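Student Project Report
Preparing and Running a Robot Demonstration at the Ullstead Open Day

Helmi Juntunen
Supervisor: Prodromos Chatzigeorgiou

1. Introduction

This report describes my work for the open day of the robotics laboratory in Ullstead, which took place in January. The open day is held each year for school pupils, parents and local companies. My task was to prepare one of the demonstrations, to run it during the day, and to write down what we learned for the students who will do it next year.

The demonstration showed a robot arm with a two-fingered gripper which picks up pieces of clothing and cloth from the floor and puts them into a box. My supervisor chose the topic. He wanted visitors to see a task that they know from home, and cloth is also a difficult material for a robot. A cup has always the same shape. A shirt has a different shape every time it is dropped.

The report has the following parts. Section 2 describes the visit I made before the open day. Section 3 describes the set-up, and section 4 the preparation. Section 5 is about the day, section 6 gives the results, and section 7 contains my suggestions.

2. Visit to Sernlow

Before I started to plan, I visited the company Sernlow in Brollau. They build sorting cells for laundries and they often show their machines to customers. I was there for one afternoon. An engineer showed me a cell that takes towels from a belt and drops them into the right bag.

I had expected to learn mostly about the mechanics, but the most useful part for me was how they talk to visitors. The engineer did not begin with the technical data. He first let the cell run for a few minutes and waited for the first question. Only after this he explained the parts which the people had asked about. He told me that most groups ask the same thing: what does the robot do when it drops the towel? For this reason they let it drop one on purpose at the beginning.

I also noted that they had marked the place for visitors with tape on the floor, and that the emergency stop was on the side of the presenter and not on the side of the guests. I used both of these in my own plan.

3. Set-up

The arm stood on a low base so that it could reach the floor. A small camera is mounted at the wrist and looks along the fingers. A second camera hung above the work area and gave the overview. The picture of the wrist camera was shown on a large screen, so that people in the back rows could follow the work too.

The control program has four steps. First, the overview camera finds the pieces of cloth and selects one. Second, the arm moves over the piece and the fingers open. Third, the wrist camera is used to correct the position, and the program looks for a fold or an edge which can be pinched. Fourth, the fingers close, the arm lifts, and the load on the wrist is compared with the load before. If there is no difference, the program decides that the grasp has failed and begins again from the first step.

The camera, the lamp and most of the software were already in the laboratory. I wrote the part which selects the fold, and the short text messages on the screen that tell the visitors what the robot is doing at this moment. The box and the transport of the arm were paid by the company Michailidis, which supports the open day. Our own costs were 900 euros. Most of this was for the stand of the overview camera and for spare pads for the fingers.

4. Preparation

I had three weeks for the tests. In the first week we worked on a plain gray floor, and the results were good from the beginning. My supervisor then reminded me that the open day would not be held in the laboratory but in the old entrance hall of the building, and he asked me to test on a floor with a pattern. I must admit that I had not thought about it.

With the pattern the program became much worse. The part which looks for folds searches for long lines between light and dark. A decorated tile is full of such lines. Several times the arm went down to a place where there was only floor, closed the fingers and reported a failure. The light was a second problem. In strong light the pale tiles become almost white in the wrist camera, and then the automatic exposure makes the fingers and the cloth very dark.

I made three changes. The fold search was limited to the area which the overview camera had marked as cloth. The exposure of the wrist camera was set by hand. Finally, I chose only cloth of one color, because then it is easier to separate it from the tiles. A green piece was the easiest of all against the cream and yellow parts of the pattern, and I decided to use it for the first run of every demonstration.

There was also the question of focus. The fingers are so close to the lens that they are never really sharp, and when the arm comes down to the floor, the tiles become soft as well. I tried to improve this but did not succeed. For the program it makes little difference. For the visitors at the screen I had to explain it more than once.

The wrist view during the work, with the fingers open and the green cloth on the left, is given in Figure 1. Between the pads one can see the tiles, and on the right side the effect of the light that I described. 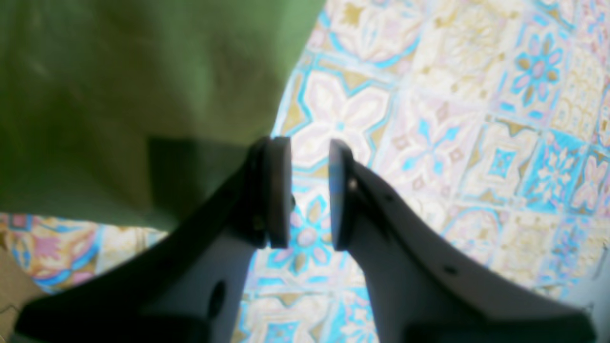

5. The open day

The doors opened at 10 in the morning and the last group left shortly after 4. We gave the demonstration in blocks of fifteen minutes, with a break after every second block so that the motors could rest and I could check the screws on the fingers. By the count at the door, 182 people came to the open day. I do not know how many of them stayed at our place, but the space behind the tape was full in most of the blocks before lunch.

I followed the advice from Brollau and let the robot work before I spoke. This was hard for me in the first block, because the silence felt very long. Then a girl in the front asked why the robot has only two fingers, and after this the questions did not stop. Other questions which I wrote down were:

Can it fold the clothes too? (No. This is a much harder problem.)
Does it know what is a shirt and what is a towel?
What happens if you put your hand there?
How much does it cost?
Is it faster than my mother?

For the question about the hand I showed the stop function with a foam tube. I recommend to keep this, because the parents were interested in it and it also makes the children more careful.

There were two interruptions. Before noon the sun came through the high windows of the hall and the fixed exposure was not correct any more. I had to stop and set a new value while a group was waiting. In the afternoon a cable of the overview camera became loose. My supervisor talked with the visitors about his first robot until it was repaired.

6. Results

I recorded every attempt of the first two blocks in the log file. In the later blocks the children were allowed to choose where the cloth was dropped, and I did not use these attempts in the evaluation. The log contains 23 attempts. In 4 of them the cloth was not lifted. Two of the failures happened when the cloth was lying completely flat, so that there was no fold to pinch. One was caused by the sunlight. For the last one I could not find the reason.

The number of attempts is small, and I would not like to compare it with results from the literature. For a demonstration I think it was good enough. The visitors also seemed to be more interested in a failure and the second try than in a success at once, which agrees with what I heard at Sernlow.

The messages on the screen were less useful than I had hoped. The text was too small for the back rows, and the smaller children could not read it yet. One teacher suggested to use colors or simple signs.

7. Suggestions for next year

Visit the hall at the same time of day as the open day and look where the sun comes in. Bring a curtain or a large board.

Test on the real floor as early as possible.

Fix all cables with clamps, also those which seem to be safe.

Replace the text messages with signs, and put the large screen higher.

Let two students share the work. One person can hardly watch the robot and answer questions at the same time.

Prepare a second task for flat cloth, for example pushing it with one finger until a fold appears. I began to write this part, but it was not ready in time. The code is in the project folder with my comments.

8. Acknowledgments

I thank Prodromos Chatzigeorgiou for his patience and for many corrections to this text, the people at Sernlow for the afternoon in Brollau, and Michailidis for the financial support.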